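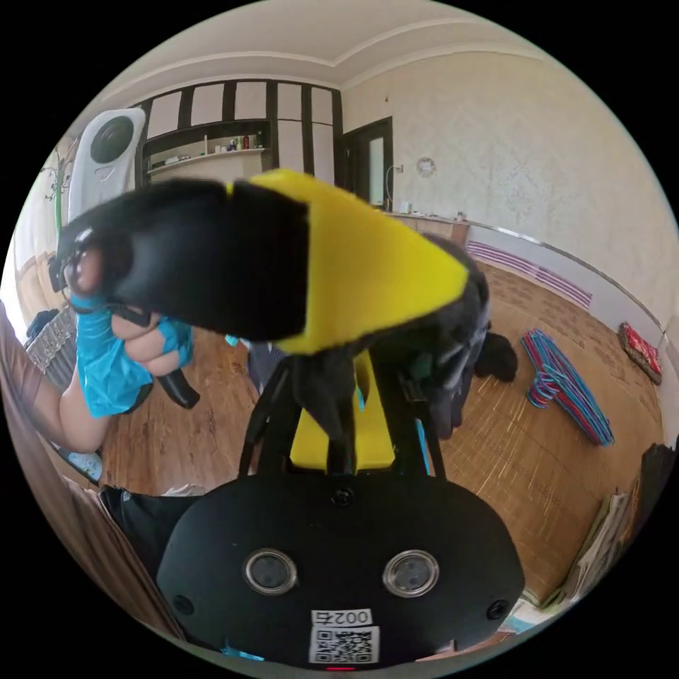

Equipment planning meeting, Moncombe house tasks project
May 14, 2022, upstairs room

Present: Shiuli R. (chair), Rizwan R. (notes), Tom, Adaeze, Petra from stores. Apologies from Hal.

1. Last minutes
Agreed. One fix, item 4 should say "spare fingers" not "spare fingres x2 boxes". Box count was never settled, see below.

2. Where the money stands
Shiuli went through the sheet. Original equipment line was set in February. 948 left in it after the last Makine invoice, before the batteries. Petra says the batteries are not on that line at all, they are on consumables. Shiuli to check with accounts. Until then treat 948 as the figure and don't spend it twice.
Tom asked if unspent money carries over. No. Has to be ordered and delivered before the year closes, an order number isn't enough.

3. Hand-held grippers
Long one. Current handsets are fine for cloth and light stuff, less good on anything long or heavy at one end. Adaeze: wrist gets tired, people start holding the object with the other hand and doing most of the work that way. Data still usable but not what we wanted from the session.

Options on the table:
Makine, same model again. Everyone knows it, chargers fit. Quote is 138 per set of pads and fingers, handset price to be confirmed, they want to know quantity first.
Brandão, lighter, wider opening. Nobody here has held one. Lead time not given. Tom to ring again, third go.
Do nothing, repair what we have. Rizwan in favour for this year. Petra against, says we are already borrowing screws from one to fix another.

Discussion went round a bit. Shiuli doesn't want two makes running side by side, calibration is done twice and the mounts get mixed up. Adaeze would put up with that if the lighter one really is lighter. Agreed to ask Brandão for a loan unit, 2 weeks, before anything is decided. If they won't lend we go with Makine.

4. Pads
Wearing quicker than planned. Petra has 53 in stores, counted this morning, includes the opened pack. Shiuli asked for a reorder level to be written down somewhere other than Petra's head. Petra will put it on the shelf label and on the sheet.
Tom wants to try a softer pad for shiny plastic. OK to buy one pack as a trial, out of consumables. Keep it seperate from the main stock and note which sessions used it.

5. Labels and stickers
Short. Any replacement handset gets its number and code sticker before it leaves stores, not after. We lost most of an afternoon last time matching files to handsets. Adaeze to write half a page on it, Rizwan to read.

6. Gloves
Half-finger ones get on well with small parts, the full ones don't. More sizes needed, small and extra large both gone. Petra to order. Wash bag also needed, people are taking them home and they don't all come back.

7. Arm for the fixed bench
Kenderar have sent a revised quote for the bench arm. Over what we can pay this year whichever way item 2 comes out. Shiuli proposed we put it in next year's bid with the stand and the floor plate as one line, last time they were split and only the stand got through, which is still in its wrapping. Agreed.
Rizwan asked about rental. Kenderar do rent but insurance is extra and we'd have to take a minimum term. Will get it in writing so we can compare.
Power: the bench wall has one double socket. Needs an electrician before any arm, put that in the bid as well. Tom has a name.

8. Storage and carrying
Handsets are travelling in ordinary bags. Fine so far. Hard cases would be better for house visits, Petra to price two sorts. Not urgent but lens rims pick up scratches and a new lens costs more than a case.
Chargers must go back in the same bag as the handset. Said last time too.

9. AOB
Adaeze: can the session list go out earlier, she had one night's notice. Yes, Rizwan will send it when the rooms are confirmed.
Tom: parking permit has run out. Shiuli has the form.

Actions
Shiuli: accounts re batteries. Draft bid line for arm, stand, plate, electrician. Parking form to Tom.
Tom: Brandão loan unit. Electrician's number to Shiuli. Pick the soft pad.
Petra: reorder level, gloves, wash bag, prices for cases.
Adaeze: half page on labelling.
Rizwan: Makine handset price, tell them quantity depends on the loan. Kenderar rental terms in writing. Session list.

Next meeting when Brandão have answered, Shiuli to send dates. Same room unless told otherwise.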